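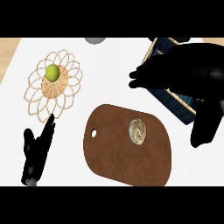

Rattan placemat, open petal loops in the outer ring. Render.

March 19, 2018
Bench 2, strand cane, soak and slack
Present: Korletey, Briggs, self (Mensah). Addo in after lunch.

Carried over from last entry: the side chair for the Amissah order went slack across the middle of the seat three days after weaving. Holes clean, pegs tight, no strand slipped at the rail. So the length came from the cane itself. Question for this week is whether we are soaking too long before weaving, or pulling too little, or both.

Material
Medium strand cane, one hank from the Cularo delivery, opened Friday. Second hank is the remainder of the November stock, stored on the upper rack over the heater pipe. The old hank is visibly yellower and the glossy side has fine cross checks near the nodes. Kekeli thinks it should be binned. Kept it in the test for comparison only. Not for customer work.

Rejected strands before cutting: anything with a node standing proud on the flat side, anything with a split edge, anything that changed width by eye along the test length. Rejects are in the tray marked TIES.

Method
Test length 100 mm between pen marks, plus enough tail at each end for the clamps. Marks made with the fine black pen. The blue one bled in the water last time and the readings were useless, see Siiri's note inside the back cover.

Soak in the gray tub, water at 81 F at the start, lid on, no reheating. Three soak times: short (5 minutes), medium (half an hour), long (overnight, put in Sunday evening by Tobiloba). Blot once with a towel, clamp the top end, hang 900 g on the bottom end, leave it until the mark stops moving, read. Then leave the weight on and let the strand dry in place. Read again dry. Take the weight off. Read a third time.

The third reading is the one that matters for a seat. The first two mostly tell us how it will feel while weaving.

Readings are on the loose sheet, taped to the facing page. Not copying them here.

Observations, new hank
Short soak: bends around a peg hole without cracking if the glossy side is out. Cracked with the glossy side in, every time it was tried. Stretch under load small and it all came back when dry.

Medium soak: best handling of the three. Edge stays crisp, strand slides under its neighbor without fuzzing. Wet stretch larger than the short soak. On drying it shortened again and finished a hair under the original mark. That is the behavior we want, since the seat tightens as it dries.

Long soak: soft, slightly gray at the cut ends, fuzz on both edges. Stretch under load clearly larger and it did not all come back. The strand stayed long after the weight came off. If the Amissah seat was woven from the overnight tub, this accounts for at least part of the slack. Tobiloba checked the job card. The soak line is blank. He remembers a tub standing over a weekend during that job but will not swear to it.

Observations, old hank
Short soak failed, two strands snapped at a node while being clamped. Medium soak held. Long soak held but the glossy layer lifted in flakes at the cross checks. Kekeli is right, bin it. Or cut it up for pegging practice.

Pull
Separate matter. Nii and I both wove the first two layers on the scrap frame, same strand type, same soak, one side each. Plucked the strands afterward. Mine were noticeably tighter. Nii's were even among themselves and mine were not, the ones near the back rail being tighter than the ones near the front. Even and a little loose is better at that stage. The later diagonals take up the rest, and an overtight first layer leaves no room to get the diagonal through without scuffing.

Proposal for first layer: strand should deflect under one finger, without effort, at mid span. Second layer the same. Tension goes in at the weaving layer and the diagonals. Nii to write this up for the wall sheet in fewer words.

Pegs
Temporary pegs: the golf tees are too steep and work loose when the frame is turned over. The turned birch ones hold. There are not enough birch ones. Put on the Zevley list with the next order of dowel.

Glue in the permanent pegs: left it alone. One thing at a time.

Frame check
Before blaming the cane entirely, measured the diagonals on the chair corner to corner with the stick gauge. Equal. Front rail has no bow that the straightedge will show. Side rail on the left has an old repair, a glued sliver along the inner edge, with three of the holes redrilled through it. The redrilled holes lean outward slightly. No movement under load, so not the cause here, but the edges of those holes were sharp and should be eased with a twist of fine paper before the new seat goes in. Same for any redrilled hole from now on.

Decisions
Medium soak is the standard for medium strand cane. Fine cane not tested, continue as before.
Nothing stays in the tub overnight. If a job stops, the wet strands come out and get hung.
Re-wet the working area from underneath with the sponge if the weave dries out mid job. Underside only. The glossy face takes up almost nothing and just goes spotty.
Soak time to be written on the job card. The blank line is there for it.

Amissah chair: seat to be cut out and rewoven. Kekeli to call them and give a new date. The old seat goes in the sample drawer with a tag saying why. Do not throw out the pegs until the hole sizes are noted.

Open
Does a seat woven in dry winter air go slack once the weather turns damp, with everything else done right? The scrap frame could stay in the shop through the season to show it. Needs a fixed weight and a fixed spot to read from. Siiri has offered to make a small depth gauge that bridges the rails.

Water hardness. Siiri raised this. The Jivolport shop uses rainwater and reports less graying at the ends. I doubt it matters at half an hour. Cheap to try, one jar.

Whether to add glycerin to the soak. Older instructions call for it. Tobiloba used it at his previous shop and found the strands slippery and slow to dry under stain. We stain very few seats. Low priority.

Housekeeping
Clamp on the left hanging rig has a worn jaw and was marking the strands. Swapped the leather pad. If readings from that side look off in the earlier pages, that may be why.

Towels from today are hung on the back rail. Tub emptied and turned over. The pen goes back in the tin, not in an apron pocket.

Tomorrow: cut out the old seat, ease the holes, first layer if time allows. N.A. on first layer, Y.M. on the second, then compare again before anyone starts weaving across.

Y.M.

Added later, same page. Checked the dry strands again before locking up. Medium soak unchanged from the third reading. One of the long soak strands has taken a slight curl with the glossy side outward. Left it hanging. T.B. to look at it in the morning and write down whether the curl has gone.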